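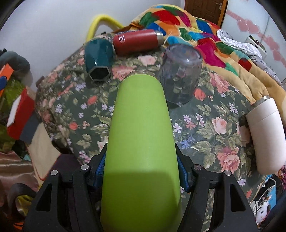

The green bottle, cap off

**Dishwasher leaves white film and stops mid-cycle – repair or replace?**

Posted by fenwick_lane, 4/30/25

I have a Fitska dishwasher that came with the apartment. For the last month or so the glasses come out with a white film on them, and twice now it has stopped partway through the wash with water sitting in the bottom. No error code, just the power light blinking. If I hold the start button it drains and then acts normal until the next time.

What I've tried so far: cleaned the filter under the lower rack, ran it empty with vinegar in a cup, switched from powder to tablets. The film got a little better. The stopping did not.

A repair company called Scanlon quoted me $49 to come out and look, and said a drain pump would be $200 on top of that with labor. I don't want to pay for a pump if it turns out to be a clog. Is there anything I can check first? The machine is out of warranty. I rent from a private owner and he says small repairs are on me.

---

**Grigore Dobre**

These are two separate problems, so treat them separately.

The film is hard water. Vinegar takes off what is already there but it comes back. If your machine has a salt compartment (big screw cap on the floor of the tub, usually to the left), fill it with dishwasher salt and set the hardness to match your area. The setting is in the manual. If there is no salt compartment, use rinse aid and turn the dial up one step at a time until the glasses come out clear. Don't put table salt in it.

The stopping sounds like a drain problem. Before you pay for a pump:

1. Turn off the power at the breaker and bail out any water with a cup and a sponge.
2. Take out the filter and look in the sump underneath. On a lot of machines there is a small plastic cover that pulls or unscrews, and the pump impeller is behind it. Turn it with a finger. It should move in little jerks. If it won't move, look for glass, a cherry pit or a piece of label. Wear a glove.
3. Pull the drain hose off where it meets the sink pipe, with a bucket under it. Grease collects right at that joint.
4. Check that the hose has no kink behind the machine and that it rises to the underside of the counter before it drops to the drain.

I had an Arkora that did the same thing and it was the joint at the sink, packed solid. Took 10 minutes to clear.
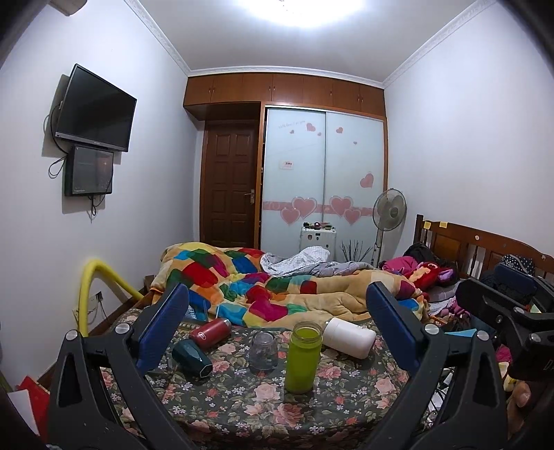 If all of that is clean and it still stops, then it could be the pump or the float switch. The float switch is a much cheaper part, so ask the technician to test it before he orders anything. Also ask if the visit fee comes off the bill when you go ahead with the repair. Many shops do that but you have to ask – it isn't always on the quote.

---

**pauline k**

I would just replace it. Mine was fixed twice and then the door latch went. Got a Civico on sale in May last year and no trouble yet.

---

**rudy_37**

Agree with Grigore on the hose. One thing to add: if you have a garbage disposal and it was put in recently, check that the knockout plug was removed from the dishwasher inlet. When it's left in, the machine can't drain at all, so probably not your case if it drains sometimes, but it is a quick look while you are under there.

On the landlord, read your lease. In mine an appliance that came with the unit is the owner's job unless the tenant broke it. Get his answer in writing before Scanlon comes out.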